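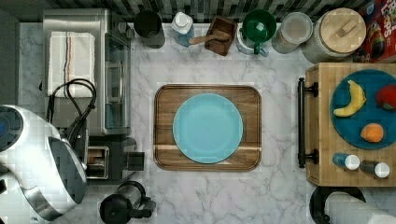
Wulico opens trial program for its kitchen helper arm

BAINBRIDGE, December – Wulico is opening a trial program for Zillora, a robot arm and gripper that sets out and clears away dishes on an ordinary kitchen counter. The first 27 homes will get their units this winter, and we can't wait to see what people do with them!

Zillora works in kitchens as they are. The counter can stay full of the usual stuff – a toaster oven, a coffee maker, a kettle, jars, a plate of fruit – and the arm works in the space that's left. One of its basic jobs is plating up a tray: a round plate goes in the middle of a wooden serving tray, with bare wood showing on every side so there's room for fingers when somebody picks it up.

The gripper has a rounded white and silver body with a light ring that glows blue. It was developed with Clinex, whose engineers ran around 2,000 tray and plate pickups in our test kitchen before we settled on the current finger pads.

Each trial kit includes the arm, one gripper, a counter clamp and 3 sets of washable pads. Setup takes an afternoon, and a Wulico technician comes along for it. Homes keep the kit for 9 weeks and send us a short note at the end of each one, good or bad.

Zillora doesn't handle knives, hot pans or anything on the stove during the trial. Glass jars are next on our list.

Sign-up is open now on the Wulico website. Renters are welcome with their landlord's okay.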